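Moving in with my aunt's recipe box

26 Sep 2024

So I finally did it, I moved! The new place is in Udmont, second floor, with a kitchen so narrow I can touch both walls if I stretch (I have tried, obviously). I've been here since June and I'm only now getting to a blog post, sorry to everybody who wrote to ask if I was still alive. I am! I was just cooking.

Well, learning to cook. My aunt Felicidad Policarpio gave me her recipe box when I signed the lease, and it has pretty much taken over my evenings. It's a shoebox really, stuffed with index cards and backs of envelopes and one electricity bill from years ago with a chicken soup on it. She doesn't believe in amounts. "Vinegar until it smells right." Right to whom?? I called her three times over the first adobo and she laughed at me every single time.

The soup phase

I started with soups because you can fix a soup. Too salty, add water. Too thin, leave it on the stove and go fold something. The bill soup is my favorite so far, lots of ginger, green papaya if the market has it and chayote if it doesn't. I made it every week in July, even in that awful heat, with the window open and the neighbor's radio coming in.

The ginger needs longer than you think, by the way. I kept rushing it and the whole pot tasted like hot water with a chicken in it. Now I let it sit in the oil with the garlic until the kitchen smells so good I start eating crackers while I wait.

The noodle disaster

Then I got cocky and invited four people for pancit. I soaked the noodles way too long (I was on the phone, my own fault) and they turned into one big noodle. We cut it in slices! With a knife! Everybody was very sweet about it, and there was plenty of calamansi to squeeze on top, which saved the evening. The second try went much better, and I wrote SHORT SOAK on the card in red pen. Felicidad is going to have opinions about that when she sees her card.

Eating at a real table

For years I ate on the couch with the bowl on my knees, so sitting down properly still feels kind of fancy to me. I love a round table for this, you can always squeeze in one more chair. And a cheerful tablecloth, please, stars and all. Chopsticks go in a holder where everyone can grab them, and dinner can start.

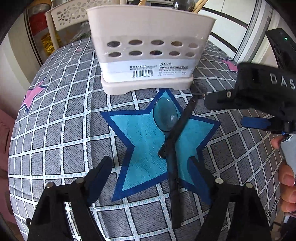

What's next

Lumpia, I think. The card says "roll tight, not too tight," so wish me luck with that one. I also want to try her coconut rice cake, but it calls for banana leaves and I haven't found any in town yet. If you live near Udmont and know a shop, please leave me a comment! And if your family has a soup that lives on the back of an envelope, I want to hear about that too.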